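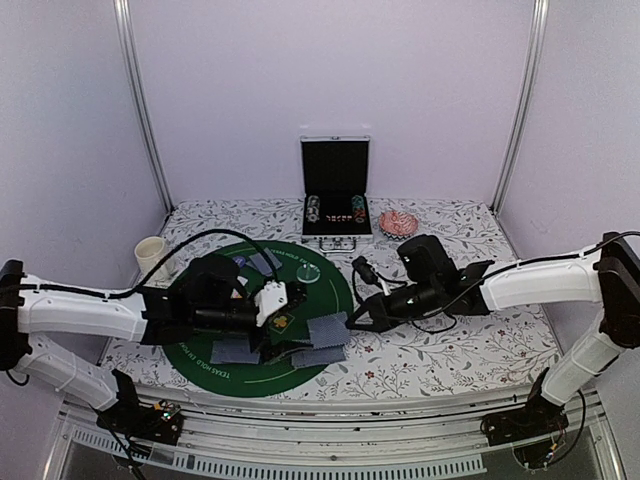

**Hevstead Social Club – general meeting, 7/30/20**

Meeting opened late, the key to the side door having gone home with last month's chair. Quorum reached on the second head count. Apologies taken as read, as they were mostly illegible.

**Previous minutes**
Accepted, with one correction: the word "riot" to be replaced by "discussion".

**Money**
Balance stands at $1,898. The hall bond is still owed to us and the hall says it is still being processed. Moved that we write again, this time using the word "disappointed". Carried.

**Cards night**
- Stays at 24 players. The waiting list is to be kept on paper, where it can be seen, and not in anyone's head.
- Buy-in unchanged. A motion to raise it was withdrawn when the mover was asked to collect it.
- Blinds to go up every half-hour. The kitchen timer is to be used, and is not to be taken off to see to the sausage rolls.
- Rebuys close at the supper break. Supper is not over until the plates are back, and members who have dawdled over a lamington to stay in the game know who they are.

**Karkura weekend**
The Karkura club has invited six of us over in November. Fourteen hands went up. Names to be drawn at the next meeting. Petrol to be shared by everyone in the car, including those who sleep.

Last year's dispute about whether a straight can go around the corner was raised again. It can't. Karkura has been asked to put this in writing, and we've been asked to stop asking.

**Heating**
Two quotes in for the back room, from Belay and Rustum. Belay is cheaper. Rustum turned up. Decision held over – coats in the meantime.

**Other business**
- Parking on the neighbour's verge: please don't.
- The suggestion box held 4 suggestions, all in the same handwriting, all about the biscuits. Noted.

Meeting closed 9.10 pm. Urn off, side door locked, key signed for.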